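Home Forums Kit & Reviews Search Register Log in

Kombo hand-held gripper pair: anyone paid for one yet?

peninah_m wrote:
We've had a quote from Drerier for the Kombo pair, 3121 before VAT, and I'm struggling to see where the money goes. The sales page says a household can "teach folding in an afternoon". It doesn't say whose robot learns it, or how well, or what happens with anything bigger than a tea towel. Their rep was pleasant on the phone and couldn't answer any of it. I asked for raw footage from a normal bedroom and got a brochure. Has anyone here used a pair on cloth for more than a quick go at a trade stand?
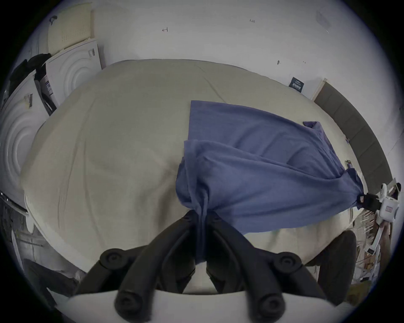
Usman Durrani
Member, Kit & Reviews
Re: anyone paid for one yet?

I've got a pair on trial until the end of August, so take this as a half-finished opinion. We've been doing cloth on a bed, one gripper at each end, lifting and pulling it taut between them. Blue on a beige sheet, so the easiest contrast you could ask for.

Good bits first. The fingers close on a bunched bit of fabric without much fuss, and the pinch is fine enough for a corner if you come at it from above. The wide view takes in the bed and a good part of the room, handy when you're checking afterwards which way round you were standing.

Now the rest. "Teach folding in an afternoon" is rubbish. You can record folding in an afternoon. What you've got at the end is a pile of recordings, and the bit that turns them into anything is a separate subscription which the rep mentioned to me once, quickly. Ask for that price in writing before you ask for anything else.

peninah_m wrote:
Subscription?? That is not in my quote. How is it on your wrists?

Usman Durrani wrote:
Bad. After a long session my thumb was done for. The strap they supply helps a bit if you wear it tighter than the leaflet says.

Corners are my other grumble. When the cloth is flat on the sheet you have to pinch up a little peak before you can go anywhere with it, and the sheet underneath wants to come too.

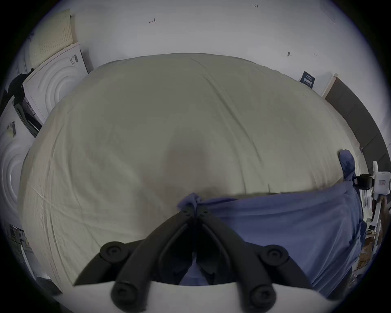

I lost a lot of takes to that. A fitted sheet pulled properly tight cured most of it, but then you're recording on a bed that's been prepared for the purpose, and I'd want to know how the result copes with my actual bed on a bad morning. Drerier's answer was "collect more varied data". Well, yes. On my time, with my thumb.

edin_p wrote:
I think you're being hard on it. We ran the older Zomex pair for 3 months and they were far worse, the jaws slipped on anything smooth. The Kombo is a recording tool. If you bought it expecting a laundry robot, you misread the page.

peninah_m wrote:
I haven't bought it, Edin. And the page has a smiling family and a stack of folded jumpers on it. What else was I meant to read?

edin_p wrote:
Fair about the jumpers. I still say compare it with what else is out there. Tutis want you to hire theirs by the week and you send it back for every fault.

Usman Durrani wrote:
I'd take hire over this price, personally. As for smooth stuff, I've moved on to a softer blue-purple garment and it holds all right. The narrow bits gather into a twist in the jaws and stay there long enough to stretch the thing out. The thick doubled-over parts are another matter. I get one layer when I wanted two and have to start again, and there's no quick way to mark a take as bad while both your hands are full. They need a foot pedal. I've told them.

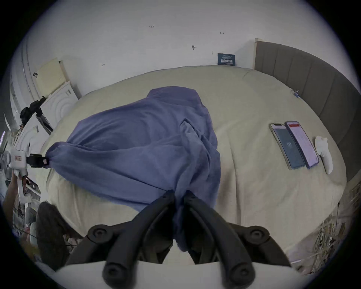

Re: Re: anyone paid for one yet? (Noreen M)

Coming at this from the buying side. I handled a Kombo order for a small care charity and would add a few things to ask before signing:

- Is the subscription per pair or per person using it? We were told one thing and invoiced for the other.
- Who owns the recordings if you stop paying?
- Are spare fingers included? Ours weren't, and they took 2 weeks to come.

The hardware itself didn't give us any trouble. I wouldn't order again at that price, and I'd ignore the afternoon claim completely.

edin_p wrote:
Per person is news to me. That changes the sums quite a bit for a team.

peninah_m wrote:
Thanks, Noreen. I've sent all of those to the rep word for word, plus the foot pedal. Usman, would you post again when the trial's up and say whether you kept them?

Usman Durrani wrote:
Will do. At the moment they're going back.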